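This data card covers the evaluation set for the Plulla Hand Service, an add-on offered by Istico for humanoid robots used in light household tasks. It is meant for buyers and integrators comparing the service with other options.

## Task

The robot works at a white table and places a round, dark red item into a woven basket. Each attempt is stored as one episode.
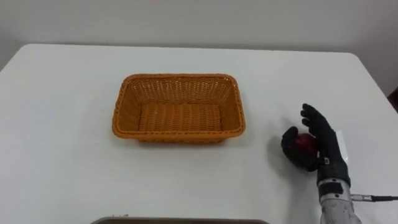
Episodes are limited to 90 seconds. An attempt that runs past the limit is kept in the set and marked `timeout`. Attempts stopped by the operator are marked `halted` and are left out of the published score.

## Contents

| Item | Value |
|---|---|
| Episodes recorded | 300 |
| Episodes marked `success` | 228 |
| Task variants | 3 |
| Episode labels | `success`, `miss`, `timeout`, `halted` |

Labels were assigned by Belkadi under contract to Istico. The reviewers had no access to the service logs while labeling.

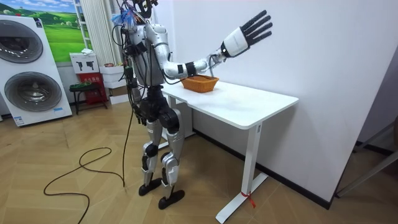 Head views and room views are stored in separate folders and share an episode number. Users who need only one view may download that folder alone. Joint readings are supplied as plain CSV files, with one row per time step.

## Service terms

The Plulla Hand Service includes setup, one task profile and remote support. Further profiles are ordered separately. Drallar handles installation and is the first point of contact for hardware faults.
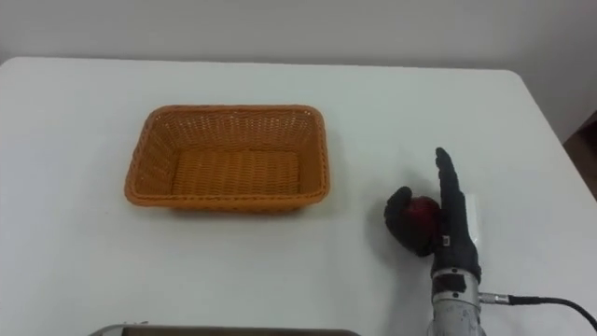

*Head view: red item held in the hand, basket empty.*

## Known limits

- All episodes use a single room and table.
- Results should not be applied to soft, wet or breakable goods.
- Basket position varies little between episodes.

## Changes

The December release corrected the labels in the third task variant. Earlier copies should be replaced.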